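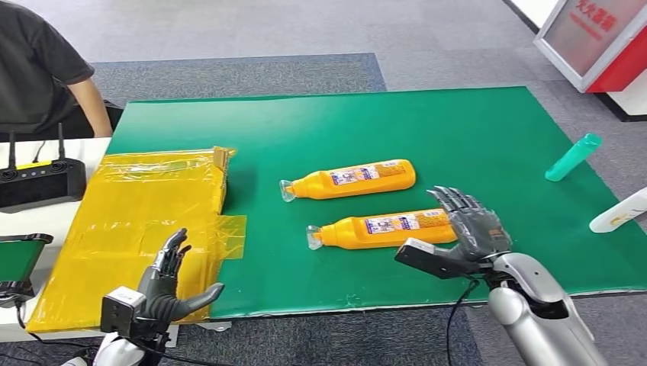 The Bireck is an orchestra pit stand with a fixed-lip desk, a weighted base and a wired stand light, built for opera houses and festival theaters where the stands stay set for a full run. It ships in one carton, base and desk packed separately inside, with the lamp in its own sleeve. Returns must go back in the original carton or in one of equal strength, closed with tape along the seams only. A box wrapped all over in yellow packing tape, like the one lying across the left end of the green table, will be refused at our dock, as labels do not hold on wrinkled tape and the corners cannot be inspected. Write the return number on the short side of the carton.

Price: $129 per stand, lamp included
Availability: in stock, ships from the Busar warehouse
Sold by: Handholm Stage & Pit

Description

The Bireck replaces our Tillman stand, which remains available for spare parts. The desk is a single folded sheet with no perforations and no raised logo, so a pencil line can be written anywhere on the page without the point dropping into a hole. It is 600 mm wide and holds an open full-size orchestral part with a third page folded out. The lower lip is deep enough for a bound vocal score. A second, shallower lip sits in front of it for pencils, mutes and rosin, and is lined to keep them from rattling during quiet passages.

Tilt is set by a friction hinge with 15 stops. The hinge has no wing nut. Players who shared the older Tillman stands reported that the nut loosened over a long act, mostly at the outside desks of the second violins where the stand gets turned most often. The Bireck hinge is adjusted once with a hex key, kept in a clip under the desk, and then left alone.

Height is set with a one-hand lever on the shaft. The lower limit suits a seated cellist. The upper limit suits a standing bassist or a percussionist reading over the top of a timpani head. The lever is silent when pressed fully in before the shaft is moved. Moved halfway, it clicks.

Stand light

The lamp mounts in a slot at the center of the upper edge and cannot be clipped anywhere else. Light falls on the page and stops at the edge of the desk. The shade is deeper at the rear than at the front to keep spill out of the conductor's eyes and off the underside of the stage. There are 2 color settings, warm and neutral, and a dimmer on the lamp body. The dimmer can be locked out so that all stands in the pit follow the house dimming circuit. In that mode the lamp fades to black without flicker, which matters in productions that open in full darkness.

The cable runs inside the shaft and leaves at the base. Stands can be daisy-chained within a section. The number of stands permitted on one circuit is printed on the plate under the base and depends on the supply unit ordered. 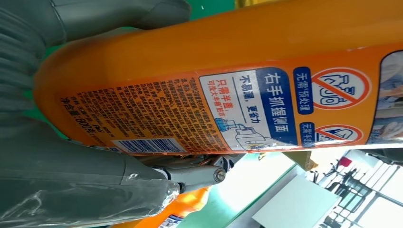
Supply units are sold separately and come in a pit version and a touring version. The pit version is mounted to the wall or to the underside of the stage. The touring version sits in a padded case and has a longer lead. Both have no fan. Do not mix Tillman and Bireck lamps on the same supply. The older lamps draw more current on startup, and the newer ones will pulse when they switch on.

Specifications

Desk width: 600 mm
Desk finish: matte black powder coat
Tilt: friction hinge, 15 stops
Lips: fixed main lip, lined accessory lip
Base: weighted, round, rubber ring underneath
Light: LED, dimmable, 2 color settings
Cable: internal, exits at base
Stacking: nested on the Bireck cart, lamps folded
Assembly: desk to shaft, one bolt, hex key supplied

Use in the pit

The round base was chosen over folding legs for raked and stepped pits. It clears the end pin of the neighboring cello and does not catch on cable ramps. On a lift pit, leave the bases clear of the gap at the lift edge. The rubber ring grips painted wood and linoleum. On carpet it can be taken off.

For productions with a large string section in a small pit, order one stand per desk and add single stands for the divisi passages only. Harp, celesta and offstage players normally need the longer shaft, sold as an accessory. For offstage banda, the touring supply is the usual choice, with the lamp set to warm.

Care

Wipe the desk with a damp cloth and a small amount of mild detergent, then dry it. Do not use alcohol or glass cleaner on the matte finish. Pencil marks come off with a plain white eraser. The hinge needs no oil. Check the shaft bolt at the start of each season and again after any tour. The lamp shade can be removed for cleaning by pressing the tab at the rear.

Accessories

Bireck cart, nested, with locking casters
Long shaft
Conductor's desk insert, double width
Pit supply unit
Touring supply unit in case
Replacement lip liner
Replacement hex key with clip

Customer comments

"We set the whole pit with these in September for Rusalka and moved on to a double bill without resetting a hinge. The lamps matched from desk to desk. I would like a slightly deeper pencil lip." Verna Ostrowski, orchestra librarian

"Heavy to carry two at a time. Once they are down they stay down. The lockout on the dimmer solved our problem with one bright stand in the violas." Booker Lyons, stage manager

"The long shaft should be included for harp orders." Mei Escobedo, harp

Reply from Handholm: The long shaft can be substituted at no charge if requested when the order is placed. It cannot be exchanged after delivery.

Ordering

Houses ordering for a full pit may request a loan stand before purchase. Loan stands are supplied with a touring unit and are returned at the customer's expense. Contact Dolores Schumacher for loan stands and quotations, or Imani Escobedo for spare parts for Bireck and Tillman models. Include the section list and a pit plan with any quotation request.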